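In Defense of the Slow Saturday Chore

5 min read

My grandmother ironed pillowcases. I mention it because I once told this to a group of younger coworkers over lunch and they looked at me as though I had said she churned her own butter. She ironed pillowcases, and dish towels, and my grandfather's handkerchiefs, and she did it on Saturday mornings with the radio going and the kitchen window open a crack, even in the cold. I used to lie under the ironing board with a comic book. It was warm under there and it smelled like starch, and I don't believe I have ever felt so completely looked after since.

I have been thinking about her because of a conversation with my neighbor Arlindo Magalhães, who is the busiest man I know and also one of the kindest. He told me he had finally arranged his life so that he did no housework at all. The laundry goes out in a bag and comes back in a bag. Groceries arrive at the door. He was so pleased about it, and I was pleased for him (he has three kids and a long drive), but I walked home feeling a little blue and it took me most of a week to work out why.

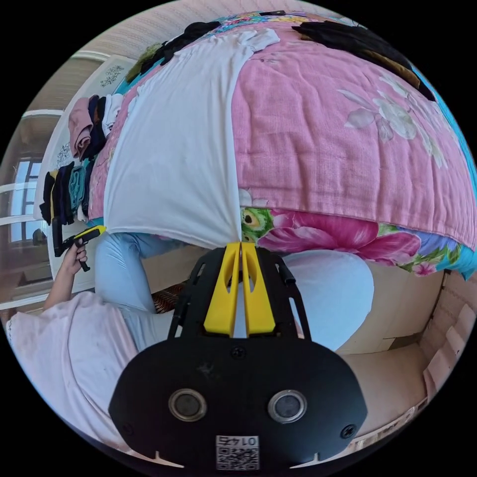
I think it's that I don't know when else he is going to be bored. I mean the good kind of boredom, the kind where your hands have something to do and your mind is let out to wander around the yard. I have settled more quarrels while matching socks than I ever have by sitting down to talk about them. I decided to leave my job at Kusalon while scrubbing a roasting pan. I had made lists about that job, long ones, with columns, and none of them helped me half as much as that pan did.

Now, I know what some of you are going to say, and you're right to say it. Chores have never been shared out fairly, and it's easy to get misty about ironing when you were the one under the board with the comic book. My grandmother had 40 years of those Saturdays and I never once asked her whether she liked them. Maybe she would have loved to send it all out in a bag! My friend Chiharu Kuroda, who grew up as the oldest of five, has no patience for this subject at all. She says she folded enough for a lifetime before she turned 12 and would be happy never to see another towel. I take that seriously. If a chore is handed to you every day with no thanks, it's just work, and tired people deserve a rest from it.

So I'm not asking anybody to do more. What I'd like is for those of us who have some choice in the matter to keep one chore back — one we don't mind too much, done at an easy pace, without a podcast about how to do it faster. For me it's the beds. I strip them in the morning, and then the whole room is in a heap for an hour or two while I drink my coffee and wander in and out. Then I put it all back together, and by the time the pillows are on I generally know what I think about whatever has been bothering me.

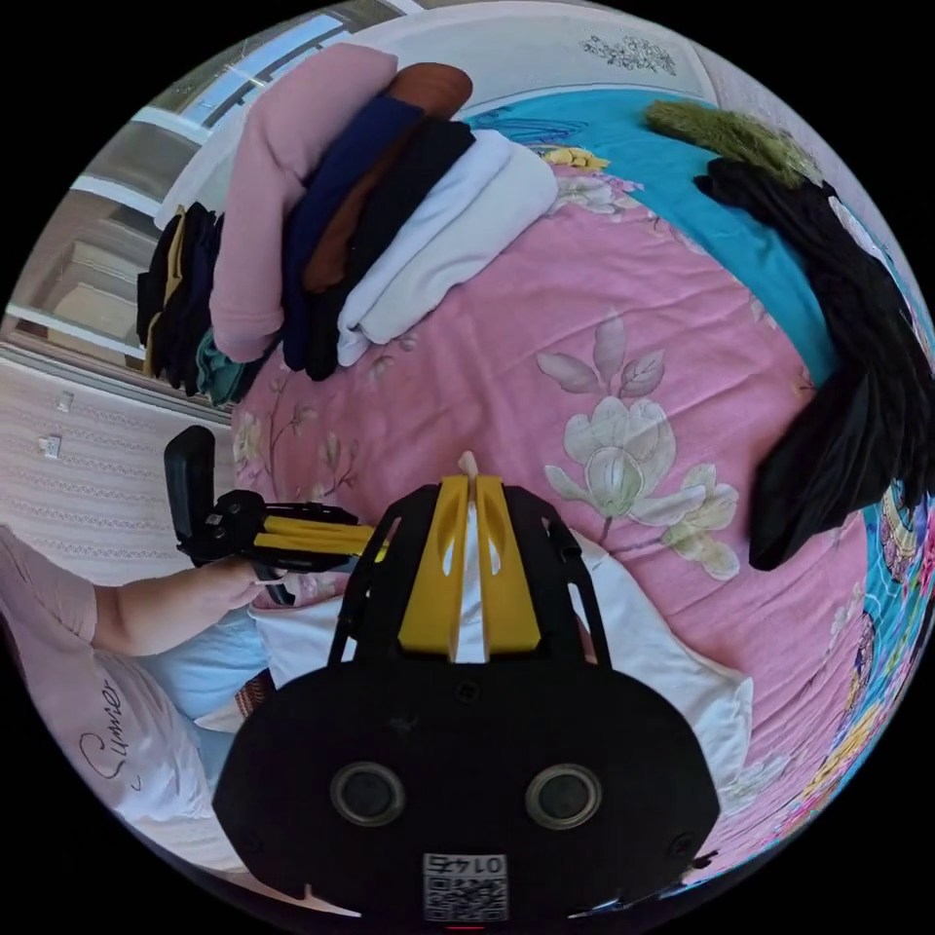 A white pillow on a pink floral quilt.

My husband, Eero, does the dishes by hand, though we own a perfectly good dishwasher. He looks out at the bird feeder and takes forever. I used to tease him about it and even timed him once, which I'm sorry for now. He came in the other night with his sleeves still pushed up and told me, out of nowhere, a story about his father that I had never heard in 24 years of marriage. I doubt I would have gotten that story any other way.

I did bring some of this up with Arlindo when I saw him out by the mailboxes in August. I was afraid I'd sound preachy, and I probably did. He was nice about it and said that, come to think of it, he still polishes his own shoes. He has his father's brushes in an old cookie tin, and the kids like to sit on the back steps and watch him do it. The little one has started asking for a turn with the soft brush, so he's been letting her do the left shoe.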